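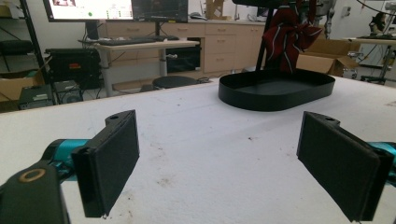 Section 4 of this guide explains how to set up your first recording task with the Jelton hand-held gripper kit. Please choose one simple task and keep it for the whole first day. In our guide the task is the jewellery stand: an oval tray with a pole at its back, and a striped bow which has to go on or come off. The bow is a good object for learning, as it is soft and changes its shape each time you close the fingers on it. Put the stand on a white surface, so that the dark tray is easy to find in the recording.

Last updated: 2023-03-26

4.1 Before you start

You need the two grippers, the charged battery pack, the Skanden recorder software (installed in section 3) and a table which does not move when you lean on it.

1. Clear the table of everything that is not part of the task.
2. Lay the cover on the table and press it flat with your hand. Small folds are acceptable. A fold higher than a finger is not.
3. Place the stand in the middle, within easy reach of both hands.
4. Start the Skanden recorder and wait until the status line says READY.

Note: Marks on the cover do no harm to the recording. Change the cover only when it is torn or when it shines under your lamps.

4.2 Holding the grippers

1. Put on the left gripper first and tighten the strap. It should be firm but must not press on the wrist.
2. Put on the right gripper in the same way.
3. Let the cables fall over the near side of the table.
4. Open and close both grippers fully, 5 times. The opening value on the screen must return to zero each time.
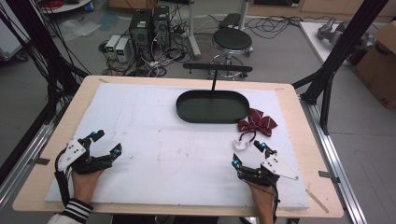 5. Rest both hands at the near edge of the table with the jaws open. We call this the home position, and every recording starts and ends in it.

Caution: Do not pull on a cable to make it longer. If you feel that it is tight, stop the recording, take off the gripper and move the battery pack closer.

4.3 Making the recording

1. From the home position, press the foot switch once. You will hear one short tone.
2. Move the bow at a normal speed. Slow and careful movements look nice, but they are less useful for training.
3. Let go completely before you move the hand away — the fingers must be open.
4. Return to the home position and press the foot switch again.

If you drop the object, continue and pick it up again. Do not delete the recording. Mark it with the letter D in the list, and the software will keep it in a separate folder.

One full set is 200 recordings. Please take a rest after each 50. Tired hands start to make short cuts, and it is difficult to correct this afterwards.

4.4 If something goes wrong

Error 1326 means that the recorder has lost one gripper. Check the plug at the battery pack first, then repeat step 4 of section 4.2. If the error comes back, write to Yaqin Yuan at the Vondholm service desk and attach the log file.

Note: Kits delivered before July have the older foot switch, and this one gives two tones at the start. It works the same.

2 comments · 5 shares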